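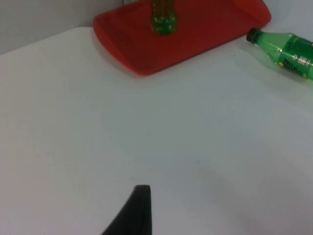
Bottles, trays and Itus: our back counter in pictures
Posted 12/01/2018

I've worked the tray return at the Barnevness canteen for six years, and for most of that time my job could be summed up as "bottles off, trays in the rack, wipe, repeat." Then in March we got Itus. Itus is an arm from Mokgethi, mostly black, and it does the bottle part (well, a growing share of it!). People at our other site in Trultesthorpe keep asking me what it's like to work next to one, and I keep sending them endless messages, so I figured a page would be easier on everybody's phones.

First, the answer to what you all ask: yes, we still have the same crew on the counter. We had 2 meetings about it before the arm came, and I went into the first one with my arms folded. I'd been told "it'll free you up" about a new dishwasher once and ended up just doing more dishes. So I asked for it in writing that no shifts would be cut before the summer, and we got that, and so far it's held. I still ask every time the contract comes up.

What did change is the day itself. The lunch rush used to be 40 minutes of grabbing with both hands, and by the end my wrist would be buzzing. These days I take the cups and plates and let Itus work on the drinks. It's slow, slower than me by a mile, but it doesn't mind picking at one bottle while the line backs up behind it. I mind! I had to learn to leave it alone. The first couple of weeks I kept reaching over and finishing the job for it, which sets off the stop and then you're all standing there waiting for the reset.

A bottle on its side with its cap right up by the rim of the tray. I've grabbed thousands of them in just that spot without a thought.

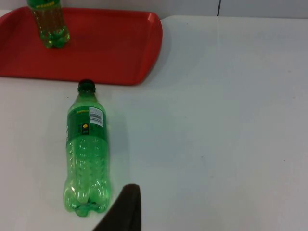

The training was better than I expected. We got two mornings of it, paid, and the Mokgethi people had us do the setup ourselves instead of just watching. I can now restart the arm, clean the fingers and tell it to skip a tray, and I'm oddly proud of the skip button, probably because I argued for it. It used to be that only a supervisor could press it. Try explaining that to a hungry line with a sticky tray stuck at the front!

The other thing is the talking. We used to chat across the counter all through lunch, and when the arm first went in we got quiet, all of us, like there was a visitor. That wore off. Now we talk about the arm, mostly, and guess what it will go for next.

My favorite of the bunch, with the gripper closed on the bottle lying on the table and the other one still standing on its red tray:
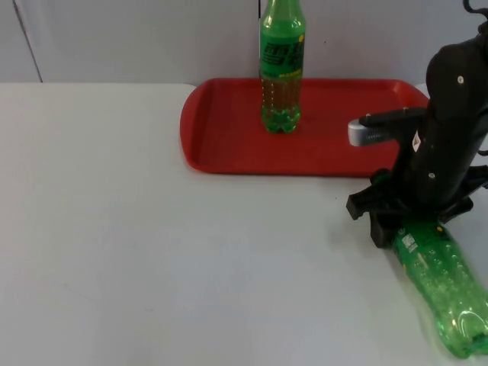
A reader from the Trultesthorpe night crew wrote in that the part about shifts was all very nice, but what happens after the summer? They'd heard the same promise over there about the floor scrubbers, and the hours got trimmed a little at a time until the early slot was gone. They also wanted to know if anybody had asked for a pay bump for the extra skills.

Fair points, both. I don't know about after the summer, and I'm not going to pretend I do. On the pay, we asked. We were told it would be "looked at," and I've put a note on the break room board with the date we asked, so it doesn't quietly slide. If you're getting an arm at your site, ask before it's bolted down, when they still want you in a good mood.

Last one, with the gripper up and away over the other side of the table and the two green bottles over by the tray.
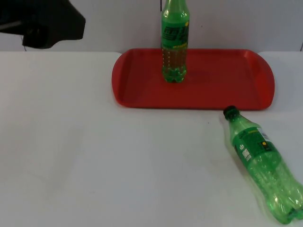 My wrist, by the way, is a lot better. I noticed it at home first, opening a jar. I do miss the speed a bit, there was something fun about a really fast lunch when the whole crew was in rhythm, and you don't get that when one of you is a machine that takes its time. But I'm less wiped out at the end of the shift and I get my full break, so on most days I'd keep it.

If you're coming over from Trultesthorpe to see it, come after the rush, use the side door, and please take your own tray back to the rack!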